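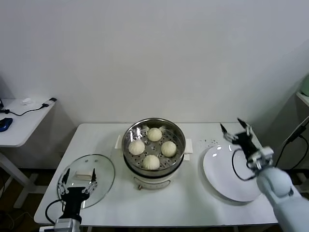 # About Ultport

Ultport measures public attention to people in entertainment. We track actors, singers, reality television casts, presenters and the relatives and assistants who become known through them. Our clients are casting departments, talent agencies and brands that need to know how well known a person is before they sign a contract.

The company has 4 full-time analysts and 2 part-time coders. We work from one office in Foltberg. We do not represent talent, we do not sell advertising, and we do not publish gossip.

## What we track

The current roster holds 729 names. A name enters the roster when a client requests it or when it passes our entry threshold in two monthly readings in a row. A name leaves after a year without a client request, and its past readings stay in the archive.

For each name we record:

- mentions in entertainment press, counted by article and by headline
- on-screen credits, including guest and unscripted appearances
- search interest, scaled against a fixed reference group
- public follower counts and their monthly change
- paid partnerships, where these are labeled as paid

Private messages, leaked material and photographs taken on private property are excluded. So is anything about a child under 16, whether or not a parent is on the roster.

## How the index is built

Each name receives a monthly score called the Foltberg Index. Press and search data carry most of the weight. Follower counts carry the least, as they are easy to inflate and slow to fall.

Press articles are coded by hand. A coder marks whether the person is the subject of the article, a secondary figure or a passing mention. A second coder repeats the work on a sample, and any pair of codes that disagree goes to Kamil Šimek for a ruling. Rulings are kept in a log, which clients may ask to read.

We treat one kind of case separately. When a person's mentions come mainly from articles about a more famous friend, employer or family member, the score is flagged as dependent. The flag is removed once the person is the main subject in more than half of coded articles for three months. In the last full review, 442 names on the roster had carried the flag at some point.

Scores are released on the second Saturday of the month at 6 a.m. Corrections are listed at the foot of the next release. A score is never changed without a listed correction.

## Limits

The index measures how much attention a person receives. It does not measure approval, and a high score can follow a bad week. Coverage is strongest for English, Czech and Slovak press. Readings for people known mainly through live theater or regional radio are less stable and are shown with a wider range.

Readings taken during awards season — January through March — should be compared with the same months of an earlier year.

## Staff

**Esther Mrema**, director. Client contracts, roster policy and final sign-off on each release.

**Kamil Šimek**, head of coding. Codebook, coder training and disputed cases.

**Shiuli Mollah**, data analyst. Search and follower data, scaling and the reference group.

**Ľubica Mikuš**, press analyst. Source list, article collection and the archive.

**Přemysl Bednárik**, part-time coder. Unscripted television and music.

The second part-time coding post is filled by contract and changes each spring.

## Funding and conflicts

Ultport is owned by its staff and paid through client subscriptions. Staff may not accept tickets, travel or gifts from anyone on the roster or from their agents. An analyst who has worked for a person on the roster does not handle that name. The McKinnon account, our oldest, is reviewed each April by an outside auditor — the same terms are open to any other client on request.

## Contact

Recorded talks on the codebook are on our Vimeo page. Requests to add a name, dispute a score or see the ruling log should be sent in writing to the Foltberg office, with the name and the month of the reading concerned. Agents writing for a client need to include signed permission.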